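Planmont Open Day: Two Hours Among the Desktops

The bus to the Planmont site leaves from behind Nitham station and takes 29 minutes, the last five of which are spent finding the right gate. I had signed up for the afternoon tour of the Pladora workshop, where old office computers are taken apart and put back together. There was a lanyard. There was a second lanyard for the coffee. 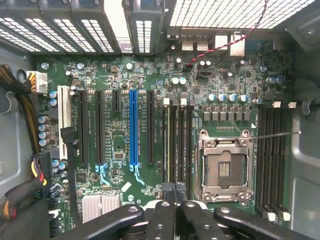
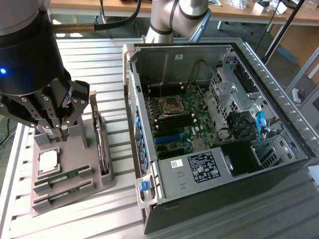 I have owned desktop computers for most of my adult life and treated them like the inside of a piano, as something best left to other people. Hall 2 at Planmont is set up to cure you of that. The tower lies open on its side, green motherboard in full view, and beside it the parts get a gray tray with a molded pocket for nearly everything: the processor in its own little raised holder, the memory in two neat parallel rows. My cutlery has never been treated this well. I was also taken with the blue expansion slot, a cheerful color to put somewhere most owners will never look.

Our guide told us the hard part is the cables. A processor goes in one way and that's that, but a bundle of wires has opinions, and the workshop has a whole training unit on getting them to lie down. I believed it. The last time I opened a computer it took me an evening to get the lid back on, and it has hummed ever since.

The tour group was large and asked long questions. One man wanted to know if his machine at home was worth saving and described it for quite a while. The answer was a polite "maybe." The workshop has handled 231 machines since it opened in June, and most of them, we were told, needed a good cleaning and more memory. I wrote this down and intend to do nothing about it.

After that came the Ho room, a small display of old keyboards where you're allowed to type on anything you like. I spent longer in there than I did in the hall.

Practical notes: entry is free, the coffee is $2, and the gift shop closes at 5. Wear a sweater. The return bus stops on the opposite side of the road from the sign that says bus stop.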